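Snow bench notebook, Kivov hut
March 28, 2019

Storm came in overnight as forecast, a bit earlier than the office wanted. Rain at the parking lot until just before breakfast, then wet snow, then proper snow by the time I got up to the study plot. Wind out of the southwest all morning, backing off after lunch.

Board had 7 inches on it at the first reading. Cleared it, reset it, and took the core from the undisturbed side. The tube is still sticking at the bottom third. I waxed it again but the dent is the real problem and it needs replacing before November. Idrisa Mabula has the spare from the Pelupessy plot and says we can have it when they close for the season.

The heated rain gauge read low again. I compared it with the manual can and the can had clearly more water in it. Same thing happened in the last storm. My guess is the funnel heater is cycling off too early and snow is bridging across the top, then blowing out before it melts. There was a cap of snow on it when I arrived, which I photographed for Idrisa and then knocked in with the brush. So the morning gauge total is no good. Use the can.

Changed on the gauge:
– heater set point up two degrees
– new gasket under the funnel
– cable tie on the loose lead, to be done properly later

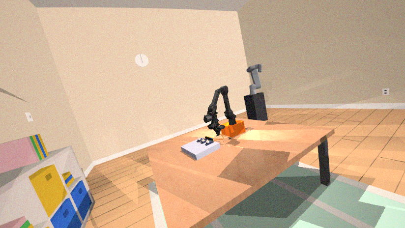

Arm at the far side of the table, gripper down.

Depth sensor on the mast is better than I feared. It was jumping all over the place during the heaviest snowfall, but settled once the rate dropped. Filtered the worst spikes by hand in the log. I don't like doing that and would sooner have a rule for it, so if anyone has a cutoff they trust, write it in the margin here.

Dug a quick pit on the north side of the plot. New snow is upside down: light stuff at the bottom from the colder hours, denser on top after it warmed midmorning. Below that is the old rain crust, hard enough to need the saw. Hand shears broke on the crust both times. Passed this on to the patrol at Mimetti by radio and they had found the same on the upper runs. They were holding the top lift until the wind dropped.

Snow line was some 700 feet lower than the model had it. The Nokside station stayed in rain all day, though, so whatever pulled the line down on our side of the ridge didn't reach them. Worth looking at the valley temperatures side by side when the files come in.

Batteries: the mast is fine, the plot logger is sagging. Panel was buried and I dug it out, but there was no sun to speak of. Took the logger interval out to 5 minutes to save power. Put it back when the voltage recovers, and note the change in the file header or the totals will look wrong.

To do next visit: swap the core tube if the spare has arrived, check the gauge against the can again, bring the long shovel. The short one is cracked at the handle.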